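The night clerk's view of Grendengate

1/19/19

The front desk at the Campbell is a counter with a hinged flap, a bell that does not ring very loudly and a board of hooks for keys. The residential hotel has stood on Grendengate, two blocks up from the river, for as long as most people in the neighborhood can remember. The woman who works the desk from eleven at night until seven in the morning has been there for 23 years. She agreed to talk on the condition that her name be left out, as she says the residents would never let her hear the end of it.

She grew up in Verkby, a farm town with one grocery store and a grain elevator, and came to the city to study bookkeeping. The night job was supposed to cover her rent until she finished the course.

"I finished the course," she said. "I did the books for a tile company for six months and I hated it. I called the hotel and asked if they had filled my spot, and they hadn't."

When she started, most of the guests were salesmen and railroad crews who stayed two or three nights. Now nearly all of the rooms are rented by the month. Her shift has changed along with the guests. She used to spend the first two hours checking people in. These days she may go a week without handing a key to a stranger.

"What I do now is listen," she said. "I know who coughs. I know who comes in from the late shift at the bakery and who can't sleep. If somebody who always comes down at two doesn't come down at two, I notice."

She has called an ambulance more often than she cares to say. She has also let people in without their keys, settled arguments over parking and held a baby while its mother carried groceries up the stairs. 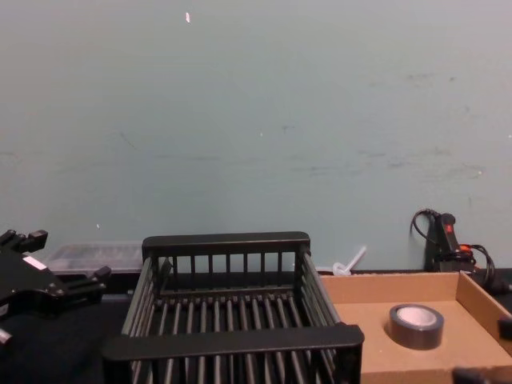
The slowest hours are from three to five. She brings a book, usually a mystery, and she keeps the radio low. For years she did crosswords, but she quit when the newspaper made them smaller. She does not watch television at work. "You stop hearing the building," she said.

The building makes plenty of noise. The steam pipes knock in the winter, and the elevator, which was last replaced before she was hired, hums even when it is standing still. She can tell from the sound of the front door which way the wind is coming. A new door closer was put on last July and she is still getting used to it.

Sleep is the question everyone asks her about. She goes to bed at eight-thirty in the morning and gets up at three. She has heavy curtains and a sign over her doorbell. On her nights off she tries to live on the same schedule as her sister, and it does not go well. "I'm wide awake at four in the morning cleaning out a drawer," she said. "My sister thinks I'm a very tidy person. I'm just up."

Meals are harder to get right. For a long time she ate from the vending machine by the stairs. Then her doctor told her to knock it off, and she began bringing soup. She eats at one o'clock and again just before she leaves, and she washes up after herself before the day clerk comes in.

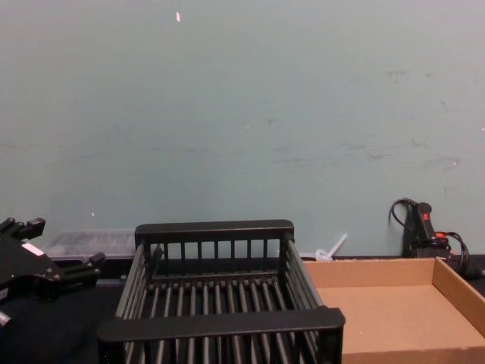
A black wire dish rack, seen from above.

Grendengate itself has gone through a lot in her time there. The shoe repair shop closed, and so did the diner that stayed open all night. The Arimia, the movie house across the street, shut down, came back as a furniture showroom and then shut down again. Its sign is still up, though it has not been lit for years. She misses the crowd that used to come out of the last show, because some of them would cross over and ask to use the phone.

"That was my company," she said. "Fifteen minutes of people, all talking about the same movie. I could tell you how it ended and I never saw one of them."

She does not feel unsafe at the desk, though her family has worried about it since the beginning. In all those years, she said, she has been truly frightened twice. One of those times was a raccoon.

The pay is better than it was. The hours are the same. The owners have talked about putting in a keypad and doing without a night clerk, and a company came out to measure the door. She has not heard anything more about it. Several residents wrote letters saying they would rather have a person there, and one of them slid a copy under the flap so she could read it.

She has no date in mind for retiring. When she does stop, she plans to go back to Verkby for at least part of the year, and she would like to learn to sleep through the night again. She expects that will take a while.

"I'd like to see what people do at breakfast," she said. "I've been going home past them all this time, and they're just starting their eggs."

At ten minutes to eleven she put her bag behind the counter – a canvas one, with the soup in it – and signed the book. The evening clerk already had his coat on.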